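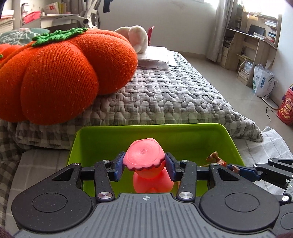

Last modified: February 8, 2023

The second revision of the hand-held gripper is assembled and has been through its first long session in the bedroom. The design is still a mirrored linkage driven from a ribbed body, with blue finger pads on the ends. I build these in pairs. Parts are listed on the project page under the name Okulwood, which was the folder name and stuck.

Revision one had too much play at the pivots. With the fingers closed on anything thicker than a pencil, the tips splayed and the object rotated out. I reprinted the arms with a tighter bore and put caps on the pivots. Play at the tip is now small enough that I stopped measuring it.

The pads took longer. The first material was too hard and polished itself smooth after 300 closures. The second batch, from Brelto, is softer and has a texture molded in. A plastic toy figure with a rounded body is a fair test, as the pad has to give before the grip is any good. I close on the thin part near the top and leave the body hanging.

The task is plain pick and place, in and out of a green bin. Toy fruit makes up most of the set. It is light and cheap, and no two shapes need the same finger opening. I also put in thin packaging, which is harder than it looks: a paper packet lying at an angle offers an edge or a face, and the edge is the better choice.

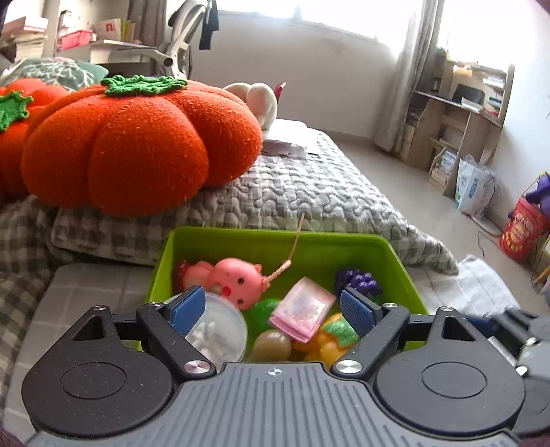 Calibration

Each gripper needs its zero set before a session. Close the fingers fully, log the reading, open to the stop, log again. Repeat after 30 cycles. If the closed reading has moved, the pivot screws want another quarter turn. Kha Tôn wrote the script that compares the two logs and flags drift, and it has caught two loose screws so far.

The crosshair on the body is a reference mark for alignment. Keep tape off it.

Small metal parts are the weak point. A hair claw clip has teeth on one side and a curved back on the other, so contact area depends on which way up it sits. I hold it upright with the teeth down. 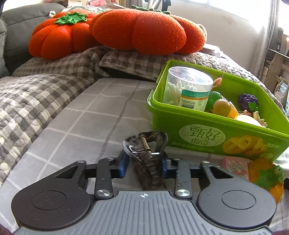

Grip force is set by hand, so results vary with the operator. I want a hard limit in the trigger travel before anyone else uses the pair. The spring for that is on order from Drarnach and should be here in March. Until then the log carries an operator column, and sessions by different people are kept in separate folders.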